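Reupholstering a chair seat — glue, staples or both?

Grulen Home Workshop Forum > Furniture and Fabric

elifnaz_o
7/8/22
Hello everyone. I am new in this forum and I apologize in advance for my English, I am still learning how to call all the parts. My name is Elif Naz Özkan and I have bought an old armchair from a neighbor who was moving. The wood is good, but the fabric on the seat was torn in two places and the foam had become like dry bread. I have removed everything down to the webbing.

My question is about the new fabric. My uncle in law says I must glue it to the foam with spray glue and after that staple it under the seat. A video I watched says only staples, never glue. I have already bought 16 feet of gray fabric (it was the end of a roll, so I could not take less) and I don't want to spoil it. What do you do?

stapleandtack
Only staples. Glue on the face fabric gets stiff after some years and you can feel it when you sit. Put a layer of batting between foam and fabric and pull evenly.

Dumlao_Dan
Disagree a little. A light spray between the foam and the batting is fine and it stops the batting from walking around. I have done dining chairs for my whole family like this and they still look OK. But not on the fabric itself, there I agree with staple.

elifnaz_o
Thank you both. So if I understand correctly: glue between foam and batting is allowed, glue between batting and fabric is not. What about the direction of the fabric? Mine has a weave which looks nearly the same in both directions and I could not decide which way is the up.

stapleandtack
Look at the selvage, the finished edge. It usually runs up and down, so from the back of the seat to the front. Mark it with chalk on the wrong side before you cut. Don't use a ballpoint pen, it can come through later.

bcrenshaw
Bernadette Crenshaw here, I used to sew covers for a small shop in Esulden. Before you cut anything, please wash a small piece or at least wet it and iron it. End of roll fabric can be old stock and some of it shrinks. I lost a whole bench cushion this way and I had to pay for the new fabric from my own pocket.

Dumlao_Dan
For a seat that is stapled down and never comes off? I would not bother. It will never see a washing machine.

bcrenshaw
It will see a spilled tea, Dan. And then somebody will rub it with a wet cloth. It takes ten minutes to test.

Dumlao_Dan
Fair enough. I drink coffee, but fair enough.

elifnaz_o
I made the test with a piece as big as my hand. It became smaller on one side, only a little, but I could see it with the ruler. So I will steam the whole fabric before I cut. Thank you Bernadette, I would not have thought of it.

Today I also took out the last of the old staples, which was the worst part of this work until now. The front rail was full of them, I think three people had repaired it before me and each one left the old staples inside. First I tried with a flat screwdriver, but it slips and makes marks in the wood. After this I lifted one leg of the staple with the screwdriver and pulled with pliers, and it was much better.
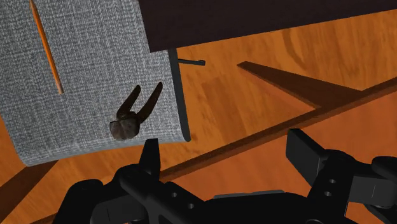
My next problem is the front edge. The old foam was round there and the new foam I have is a straight block. If I only pull the fabric over it, I am afraid the corner will show like a box. Should I cut the foam or is the batting enough to make it round?

stapleandtack
Cut the bottom edge at a slant with a bread knife or an electric knife, then glue the slanted part down to the front rail. It pulls the top over and you get a soft curve. Batting alone will hide a small corner but not a big one.

wudum_workshop
I would not cut. Buy a thinner second sheet and wrap it over the front. When you cut the block at a slant and you make a mistake, you have no foam left. With the second sheet you can always begin again.

stapleandtack
More cost, more height. On an armchair the height matters — your elbows end up in a strange place.

bcrenshaw
Both work. If the foam is firm, I would cut. If it is soft, I would wrap. Elif Naz, what kind is yours?

elifnaz_o
The seller said medium, so naturally it is the one between your two answers. It is quite thick, so I am more afraid of the height. I will try the slant on a leftover piece first. I bought up to 70 staples too few in my estimate, so anyway I must go to the store again and the seat has to wait.

Dumlao_Dan
Buy the big box. You will use them. And start from the middle of each side, then go to the corners, otherwise the fabric goes crooked and you take everything out again.

elifnaz_o
I will do so. I write again when the front edge is ready.

Related threads
Which foam for a window bench?
Webbing stretcher, buy or make?
Sagging sofa in a rented apartment
Removing old tacks without splitting the rail
Piping around a round cushion, corner keeps lifting

1,783 members | Contact | Forum rules | Back to top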